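3.2 Collecting demonstrations

All demonstrations were recorded with a hand-held gripper, so no robot arm was needed at this stage. The operator holds the tool, does the task at normal speed, and sets the object back down before the next take. We collected 2420 demonstrations at two sites, Indura and Hoxha. Each take starts with the object on a table and the fingers open. Takes in which the operator's free hand touched the object were dropped.

Clear objects made up a separate set of 600 takes. They include storage bags made of transparent film with fabric edges, which were grasped from the sides.

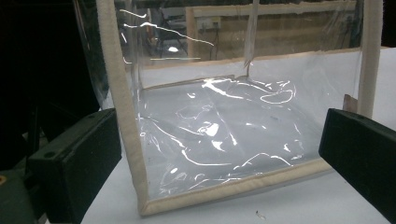

Figure 3. Clear storage bag between the gripper fingers, Delulon set.

Depth from our sensor was poor on this set, and we trained on color images only. Glare moves across the film as the wrist turns, and the table and wall behind the object show through it. We did not mask the background or change the room lights between takes.

Of the 600 takes, 266 were recorded at Indura and the rest at Hoxha. Operators were told to vary the starting height and the angle of approach but were given no fixed list of poses. Labels for grasp start and release were added later from the finger width signal, and 358 of them had to be corrected by hand in the Ilorlow viewer.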